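I've been reading about the four-hour workshop again. You know the one: you turn up at 9 am with a half-finished idea, somebody hands you a marker, and by lunch you're meant to have a habit that will carry you through the rest of your life. The current version is called the Bekow method and it has been going around my corner of the internet since May.

The claim is simple. Do one small task at the same time each day for 34 days and it becomes automatic. Why 34? The booklet doesn't say. It mentions "research" twice and gives no source either time, and I went looking for one. What I found was a page of testimonials and a shop.

I'm not against routine. I've sharpened the same chisels on the same stone for years and I'd be lost without it. But I got that habit by needing sharp chisels, and I dropped it for a whole winter when I didn't need them. The booklet has no room for that. Miss a day and you go back to the start, and buy another tracker if you've filled in the first one -- the refill pad is sold separately, of course.
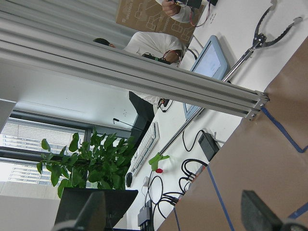 Inès Rey wrote to me after my last grumble on this subject to say I was being unfair, that she'd done the full run with her Spanish vocabulary and was still going, 787 words in, and that the going back to the start was what kept her honest. Fair enough. I asked whether she'd have learned them without the booklet. She said probably, but slower.

Probably, but slower is a result I can believe. It's also a long way from what's printed on the cover, where the promise is 1000 words and "a new relationship with time". I don't want a new relationship with time. I want to remember to water the tomatoes.

My neighbour lent me her copy of the follow-up, which costs more and has 2 ribbons instead of one. The first chapter repeats the old booklet nearly word for word. The second tells you to sign up for the workshop. I've put it on the hall table to give back, and I'll keep doing the chisels when they're blunt.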